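Clevmont Snack Box, Mixed

A good rummage is half the pleasure of a snack box, and we've always thought it a shame when everything inside tastes of the same thing. The Clevmont is our mixed box, put together for offices, waiting rooms, staff kitchens and any household where people wander past the table at four o'clock looking hopeful. Each packet is wrapped on its own, so you can drop one in a coat pocket or a lunch bag and leave the rest for whoever comes next.

Fenna Van den Broek chooses the contents and changes them a little with each delivery (she does ask us all to taste, and we do our best to be helpful). There will nearly always be something baked in there, as those are the ones customers write to us about, and the rest is up to her and what has come in that's nice. If you had a particular favourite last time, do put a note on your order and she'll try to slip in a few more.

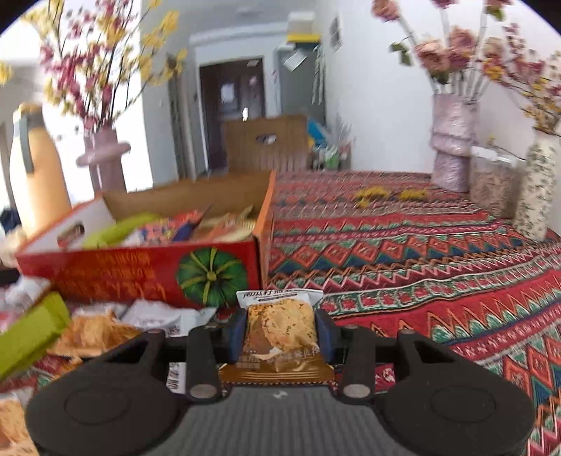
We send everything out in open-topped cardboard boxes that can go straight on the table or the counter, so there's no decanting into bowls unless you'd like to. The outer boxes get used again when they're still sound, which means yours may well be printed with something quite different from what's in it. Customers tell us they come in very handy afterwards for seed packets, batteries and all the odds and ends that live in the kitchen drawer.

Keep the box somewhere cool and dry, out of the sun, and fold the order slip in with it so you have the ingredients to hand. If anyone in your house or office has an allergy, please read each packet before opening it, and ring us if the label isn't in a language you read. Genalyn Ocampo looks after the phone and is very patient about it!

Repeat orders can go out every 2 weeks, and you can pause or stop whenever you like. Orders for December fill up early, so a word in good time is much appreciated.

Also in this range: the Rarona, savoury only, and the Tremer, a smaller box for one or two people.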